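Section 4: Recording your first bag-packing run
Bollolen bench guide, updated 6/30/18

I'm assuming you got through Section 3 and both arms answer when you hit Wake in Eynon. If not, go back and sort that out first, I'll wait!

1. Lay out the drink cans with enough space for open fingers to get past each one. I like a spread-out layout while I'm learning a task -- you can crowd things later.

2. Stand the bag up near the middle, where both grippers can reach it.
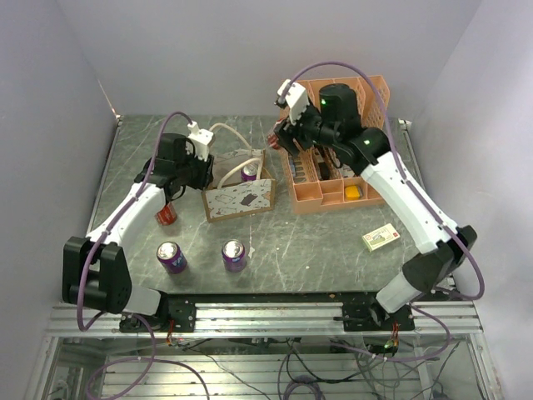
3. Pick up the hand controls and move each arm a little before you record anything. Left hand drives left arm, right hand drives right. If they're swapped, flip the Sides switch in Eynon.

4. Press Record, wait for the beep, and bring one gripper straight down over a can. Come in from above and go slow for the last bit (I still rush this and knock cans over).

5. Squeeze just until the can stops sliding, lift it clear of the rim, lower it in, and let go.

Caution: don't let the handles loop over a finger. If one does, open the gripper and back out the way you came. Pulling sideways will take the whole bag with you. 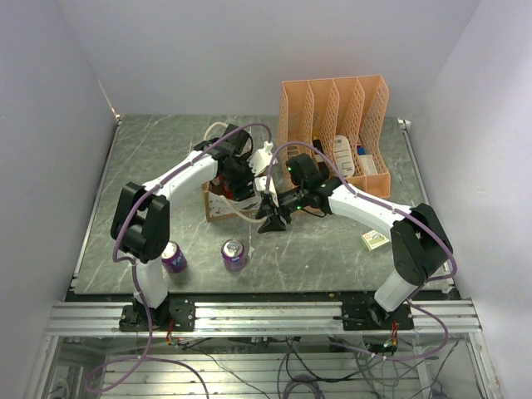
6. Bring both arms home and press Stop. Eynon gives you 300 seconds per run, and that's plenty unless you stop for coffee.

7. Tag the run Keep or Toss. I toss anything with a dropped can in it, but I do keep the ones where I fumbled a grab and fixed it. Those are great for teaching recovery!

Note: move things a bit between runs. My January batch had 386 runs with nearly the same layout, and the arm I trained on it was lost as soon as I shifted a can. I had to redo a big chunk of them.

Caution: keep your hands out from between the arms while the controls are live. To reset the table, press Hold first and wait 2 seconds.

If you see error 881, an arm has hit its reach limit. Ease it back toward its base and press Clear. Exporting runs to Dotness is in Section 5.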